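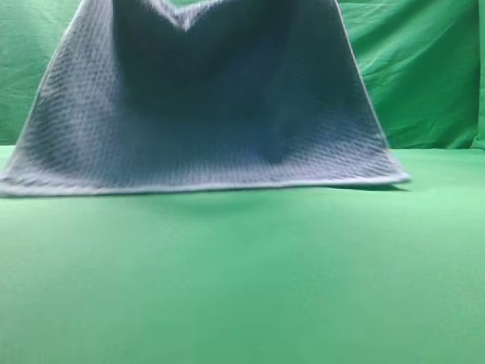 Figure 2. Textured cloth, blue-gray, held up from above.

4. What players did with the Trundeck demo

I'll start with the part I got wrong. When we put the free demo of Trundeck up for the January event, I was sure people would play it to the end. It's short, it's a little card-and-cart game about hauling freight out of a town called Drakport, and you can finish it in 18 minutes if you don't stop to read the signs. Njoroge Mfinanga (who built the logging tool and put up with all my questions) bet me that half of them would quit at the first bridge. He was closer than I was.

We had 3000 demo sessions to work with, all from players who ticked the box letting us keep their logs. I threw out any session where the game was opened and then left on the title screen, and I kept everything else, even the odd ones. One player restarted the opening level again and again and never left town. I have no idea what they were after, but they stayed in.

4.1 Where they stopped

The first bridge is where the demo asks you to discard a card for the first time. Plenty of people just sat there — the logs show the cursor going back and forth over the hand — and then closed the game. Before I saw that, I had blamed the bridge music, which is pretty grim. We asked 100 players to fill in a short form afterward, and the music hardly came up. What did come up was that they didn't want to lose a card they had just been given. Fair enough!

The players who got past the bridge mostly kept going. I'd love to say the second half of the demo is just that good, but I think it's simpler than that: once you've thrown away one card, the next one hurts less. Our logs can't prove it, and I'd be careful about carrying the idea over to games with bigger hands.

4.2 The wishlist button

The publisher, Linetbridge, wanted the wishlist button on the pause menu. I wanted it on the end screen. We tried both, switching each player to one or the other at install, and the pause menu won easily. I was annoyed for a day or so. Looking back through the sessions, though, people pause a lot more than they finish, so the end screen never had much of a chance.

We also talked to 50 players of Asante, an older game by the same team that never had a demo at all. Most of them had bought it after watching somebody else play, and several told us they skip demos during big events because there are too many to get through. That group is missing from our logs by design, and Section 5 comes back to them, along with the changes we made to the bridge.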